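Workshop notebook, August, morning

Second trial of the hide glue from Tullilport. Yesterday's batch was too thin, and the test joint opened when I twisted it by hand. I soaked the new granules overnight in cold water and they swelled well, like small pieces of jelly.

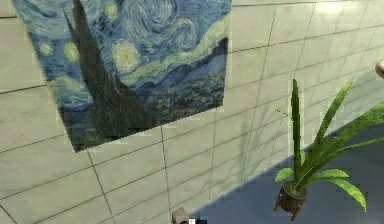 1 min read

Heated the pot slowly to 60 degrees and kept it there. The old Yurchenko thermometer shows 6 degrees less than the new one, so please do not trust it. I have put tape on the handle.

Glued 13 test strips of Minedwood beech, all with the grain in the same direction. The first strips took the glue nicely. For the last ones I was too slow – a skin was already forming on the surface before the clamp was closed. Next time I will warm the wood before, with the lamp.

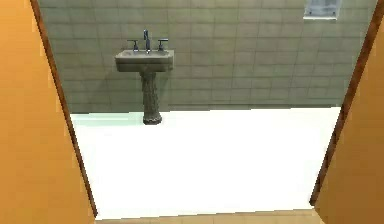
The clamps stay on until tomorrow. Humidity in the drying cupboard was around 93 percent at noon, much too high, so I moved the strips to the shelf by the window.

To do: order more granules, wash the brush in warm water, and ask Trornedeo if their chair can wait one more week.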